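Film & TV Help > World Cinema > Watching Tips > Thread

Where do I start with slow, quiet films when I keep nodding off?

Posted in October by Flokska

Hello all, and thank you in advance for reading, because I have a feeling this is going to run long. I grew up on action pictures and courtroom dramas and I still love them. But this past year my sister-in-law has been taking me along to the film club at the Cultadberg, the little two-screen theater near her, and they show a lot of what she calls slow cinema. Long shots of people walking, somebody peeling an orange for what feels like an entire afternoon, trains going by. I want to like it! I really do. Everybody stays behind afterward for coffee and they have so much to say, and I sit there with my cup trying to remember whether the man in the boat was the father or the brother.

The trouble is that I fall asleep. I've slept through some part of 4 films so far, and one of them I slept through so thoroughly that my sister-in-law had to nudge me when the lights came up. I don't think I'm bored, exactly. The sound goes soft, there's no music, it's dark and comfortable, and off I go. At home it's worse, since the couch is right there and so is the dog.

So I have a few things I'd love help with. Is there an order to watch these in, like a gentle slope up? Does it matter if I read about the story first, or does that spoil it? And is it considered rude to get up and stretch in the middle at a small theater? The next one they're showing is well over two hours and I'd like to be awake for the end of it.

Doucette
Posted in October

Oh, I smiled all the way through this, because I was you! My husband used to keep a tally of how many endings I'd missed. Please don't feel bad about it. Plenty of people who adore these films doze through bits of them, and I've met one or two who'd say that's part of the pleasure, though I think they were being kind to me.

I'll tell you what worked in our house, and you can take whatever suits you.

1. Start with short ones. Look for something under ninety minutes, and preferably one with a bit of a plot – a missing person, a family argument, a journey to somewhere. A quiet crime story is a lovely way in, because you already know how to watch a mystery. You'll be looking for clues, and when the camera sits still on an empty doorway you'll be wondering who's going to come through it.

2. Read the first paragraph of the write-up and stop there. I know people have strong feelings about spoilers, but with this sort of film the story is usually the smallest part. If you know going in that the man in the boat is the brother, you can relax and look at his face. I skip the reviews until afterward, and then I read three or four of them with my toast the next morning, which has become one of my favorite parts of the whole business.

3. Watch earlier in the day. We moved ours to 2:00 in the afternoon on the weekend and it made more difference than anything else. After supper I'm no good to any director living or dead. If the club only runs evenings, have your big meal at lunch and something light before you go. And sit up front a little, nearer than you'd normally choose, where the picture fills your eyes.

4. Dress for a chilly room, but don't get too cozy. Old theaters can be drafty in the fall and you'll want a coat with you. Keep it over your knees, though, and resist rolling it up behind your head. I speak from experience. A puffy coat is a pillow with a zipper, and I once missed the whole second half of a very well-regarded picture about a ferry. 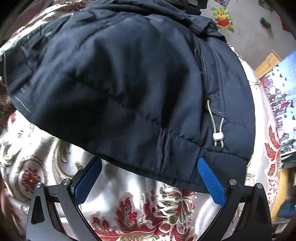 5. Give yourself one small thing to follow. It could be the sounds, or the color of the walls, or how often anybody touches anybody else. I started doing this with doors and windows and before I knew it I was noticing how the director kept putting one character on the far side of the glass. I would never have spotted that by waiting for something to happen.

As for stretching, at a small place like that I'd pick an aisle seat near the back door and nobody will mind a bit. (I realize I just told you to sit up front. Do one or the other depending on how your knees are that day.) Do come back and tell us how the long one went!

Pistell
Posted in October

Coffee before, not during. Aisle seat. If it's on disc, watch it in two parts.

I'd disagree with the person above on reading first. Go in cold at least once. I saw a restored print in 2000 knowing nothing but the title and I still think about it, and I doubt I would if somebody had told me where it was headed.

Flokska
Posted in October

Thank you both so much, this is more than I hoped for. Doucette, I laughed out loud at the ferry, and I'm going to try the doors and windows idea straight away. I asked my sister-in-law and it seems the club does run a matinee now and then – she just never mentioned it because she works days. So I'll try for one of those, with a light lunch and my coat on my lap where it belongs.

Pistell, I like the thought of going in cold, and maybe I'll save that for one I'm wide awake for. I have an old crime picture here on disc that I bought ages ago on somebody's say-so and never opened. It's 98 minutes according to the back, so a touch over what Doucette said, but there's a detective in it, and I think I can stay awake for a detective.

1526 views

Related threads
Subtitles too small on my TV, any fixes?
What counts as a crime film and what counts as a thriller?
First time at a film festival, what should I book?
13 quiet films for a rainy weekend
Is it worth rewatching something I didn't like?
How to start a film club in a small town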